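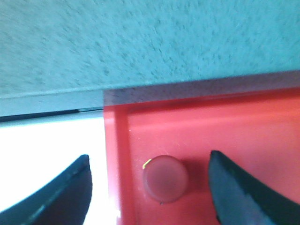
Close-up of a speckled gray-blue surface.

Jollwood Short Film Awards: Frequently Asked Questions

Last updated 2019-08-19

What are the Jollwood Short Film Awards?

The Jollwood Short Film Awards are a yearly prize for short films made outside the big studios. The films are shown over two evenings at the Canotden Theater, and the winners are announced at the end of the second evening. There are four awards: Best Fiction Short, Best Documentary Short, Best Animated Short, and the Zwane Prize for a first film.

Who can enter?

Anyone 18 or older who directed or produced the film. Younger filmmakers can enter if a parent or guardian fills out the form. You don't have to live in Jollwood. If several people made the film together, choose one person as the contact. We send all mail about the entry to that person only.

How long can my film be?

Up to 20 minutes, including titles and credits. A film that runs over will be returned without being judged, and the entry fee is not refunded. Very short films are welcome. One of last year's winners ran 90 seconds.

Can I enter a film that has already been shown somewhere else?

Yes, as long as it was finished in the past two years. Earlier festival screenings and online releases are fine.

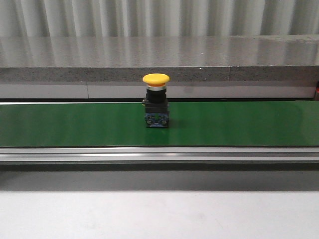 A film that has won one of our awards in an earlier year can't be entered again, even in a new cut. If your film was turned down before and you have changed it since, you may enter the new version once. Please say on the form what was changed.

How do I choose a category?

Pick the one that fits best. A film that mixes animation and live action belongs in whichever category covers more of its running time. You can enter one film in one main category and also in the Zwane Prize if it is your first. The viewing panel may move a film to a different category and will write to you before doing so.

What counts as a first film?

For the Zwane Prize, it is the first film you have directed that will be shown to a paying audience. School projects, music videos, and anything you made for friends and family don't count against you. Work as an editor, actor, or camera operator on other people's films doesn't either.

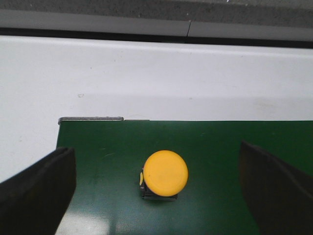 What file should I send?

For judging, upload an H.264 file through the Tonov entry page. It can be a lower-quality copy. If your film is selected, we will ask for a screening copy later. Films in a language other than English need English subtitles burned into the picture. Separate subtitle files are not accepted for judging, since the panel watches on several different players.

Will a compressed file hurt my chances?

The panel is used to watching compressed copies and does not mark films down for them. Do watch your upload all the way through before you submit it.

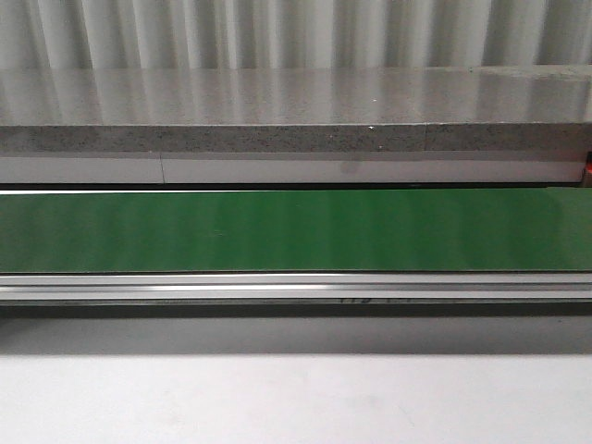

Some shots suffer more than others when a file is made smaller. Dark rooms, smoke, and water are the usual trouble spots. Fine repeating patterns can be a problem as well. A pale ribbed wall behind a glossy gray countertop gives you the same stripes twice, once on the wall and again as a softer reflection in the top, and they can start to shimmer when the camera moves. If you see that in your copy, export it again at a higher bit rate.

When is the deadline?

Entries for the next awards close on the last day of July at midnight, Jollwood time. The Tonov page stops accepting uploads at that point, including uploads that are still in progress. Large files can take several hours.

How are the winners chosen?

Each film is watched by at least four panel members, who score it separately. The highest-scoring films in each category go to the screenings, and a jury picks the winners from those. Audience votes are not counted. Jury members can't judge a film they worked on.

Can I get notes on my film?

Selected films receive a short written comment from the jury. We can't send notes on the others.

How do I get tickets?

Tickets go on sale when the program is posted. The Canotden Theater has 200 seats, and each selected film gets two free ones for the evening it is shown. Unclaimed tickets are released at the door 15 minutes before the start.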